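Galtlow Bathroom Cleaning Cloth, Pink
Item 374 - Household Textiles - Harasym Supply

The Galtlow is a reusable cloth for damp wiping and dry finishing of smooth bathroom surfaces: sink rims, toilet tanks, seats, lids, shelves and painted walls. It is sold in one color, pink, so that it can be kept apart from kitchen cloths in a color-coded set. The kitchen version is the Jirkcombe (green), listed separately.

Specifications
Material: 80% polyester, 20% polyamide
Fabric weight: 200 g/m2
Edge: overlocked, thread matched to cloth
Wash temperature: up to 140 F
Tumble dry: low
Bleach: no
Fabric softener: no
Pack weight: 162 g

Use
Wet the cloth and wring it until it no longer drips. On flat surfaces, fold it in quarters and turn to a clean face when the first one loads up. On curved rims and rounded edges a flat fold tends to bridge the curve and leave a line of residue. Bunch the cloth loosely and press it down over the edge so that the folds follow the shape. Keep wet cloths away from electrical outlets and plugged-in cords. 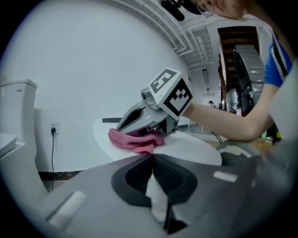

Pui-shan Lo writes that the bunched grip works well on rims, but that the cloth holds more water that way than when it is folded, and she would like the instructions to call for a second wringing before it goes anywhere near painted trim. We agree with this and have added it to the printed insert. Wring once after wetting and again before working along a baseboard. Standing water at the joint between baseboard and floor will lift paint over time.

For the outside of a toilet, work from the tank down to the base and put the cloth in the wash directly afterward. Do not carry it back to the sink. The cloth is not intended for the inside of the bowl or for use with drain products.

Care
Wash before first use. The pink dye releases slightly in the first two washes and should not be run with whites until then. Lint from cotton towels lodges in the pile and reduces pickup, so wash with other synthetics. A cloth that smears after drying has usually been treated with softener - two hot washes without detergent will clear most of it.

Ordering
Single pack: item 374
Carton of 12 packs: item 374-C
Hanging loop version: discontinued in June, no replacement planned
Worn cloths can be returned through the Retell textile program. Use the prepaid label packed in each carton. Returned cloths must be washed and dry.

Page revised October 4, 2016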